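From: Przemysław Adamczyk
To: Catton street list
Date: 2020-04-01
Subject: Re: Re: drainage on our stretch

> The contractor (Manalo) has confirmed that the road is in good
> condition and the existing drainage is adequate. Resurfacing
> and one new gully would come to 3000, of which residents
> would be asked for 2000. Please reply if you object.

I object, or at least I'd like to see some working before I pay for anything. If the drainage is adequate, why are we buying a gully? And if the road is in good condition, what is the resurfacing for? Both halves of that paragraph can't be right.

I also don't know what "adequate" was measured against. Last August we had water over the curb outside number 9 for most of an afternoon, and I doubt anyone from Manalo was standing in it.

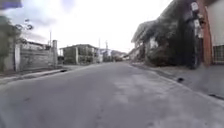

Photo: P. Adamczyk

The opening I mean is the small dark notch in the curb on the left, on the side with the long gray wall. You can also see that the asphalt is lighter and smoother to the right of center and blotchy closer up. I'm not a road engineer and won't pretend the color proves anything, but I'd want it looked at before somebody signs off on the whole street.

Truvetum gave the Dridberg end a written survey with levels, and it took them 30 minutes to walk us through it. Can we ask for the same - on paper, with a name at the bottom? Until then please put me down as a no.

Przemysław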